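Stavano Room Set: fit-out and furniture records

README, working copy
Maintained by Nerys Penry

Summary

The Stavano Room Set holds written records and still pictures of a shared workroom and the furniture in it. It covers flooring, desks, shelving, cabinets, and the assembly work done on them. The set has 221 item records and 1,000 stills. Records were entered between February and May by one person, then checked against the floor plan by a second.

The set is meant for people who plan, stock, or document similar rooms. It does not give load ratings, fire ratings, or purchase prices.

Contents

items.csv: one row per item of furniture or fixed finish
rooms.csv: one row per zone, with floor type and window side
events.csv: one row per assembly, move, or repair
stills/: JPEG files, sorted by zone
notes/: plain text, one file per event where a note was kept

Zones

The floor is divided into 9 zones. Zone names come from the original lease drawings and were kept even where they no longer match the use of the space. Brotby is the carpeted side. Adjei is the window side, with desks and assembly space. Hurnard is the storage bay. The other six are numbered.

A zone boundary is a line on the plan and has no physical marker. An item that crosses a boundary is assigned to the zone holding the larger part of its footprint.

Fields in items.csv

item_id: four digits, never reused
zone: name or number as in rooms.csv
class: cabinet, desk, shelf, seating, floor, barrier, other
material_seen: what can be told by eye, such as wood or carpet
material_known: filled only from a label or invoice, otherwise blank
color: plain color word, lighter or darker allowed
state: whole, open, partial, removed
remark: free text, 60 characters at most

The two material fields are kept apart on purpose. Do not merge them. A pale panel is entered as "wood" in material_seen even if the person entering it is fairly sure of the core. An earlier version had a single field, and a large share of its entries had to be blanked.

Cabinet records

A cabinet under assembly is one item from the time its first two panels are joined. Loose panels are not items. State is "open" while any face is missing a door or panel and "whole" once all faces are closed. A cabinet that is designed with an open front is also "open", with the remark "by design" where this is known.

Tools are not listed as items. If a tool matters to an event, it goes in the note for that event. Tool names are given only when the type is certain. Otherwise the entry reads "handheld tool".

Floor records

Carpet is recorded by zone. Color is the overall tone at standing height, followed by "speckled", "striped", or "plain". Streaks in the pile go in the remark field and do not change the color entry. Pile is "short" or "long", with no measured height.

Sample stills

Carpet in the first, cabinet work near the windows in the second.

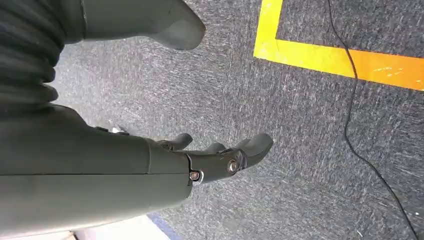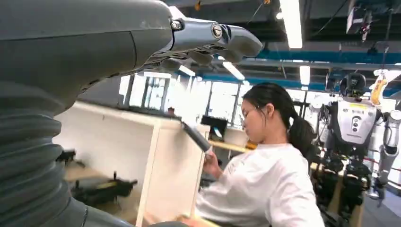 Known problems

Daylight from the window side changes color readings. Pale wood may be entered as cream, beige, or white depending on the time of day. Treat these three as one value when filtering. Dark gray and black are also mixed up in the lower shelving records for Hurnard.

The events table has gaps in April. Several moves were entered from memory and carry the flag est = 1. Start times for those rows should not be used.

Item 0412 appears in two zones. The first row is the correct one.

Versions

1.0: first full count
1.1: material field split in two
1.2: zone boundaries redrawn between Adjei and Hurnard, item_id unchanged
1.3: remark field shortened, older remarks moved to notes/

Corrections

Send the item_id, the field, the present value, and the proposed value to Nerys Penry. Corrections to material_known need a copy of the label or invoice. Changes to zone names are not accepted before version 2.0.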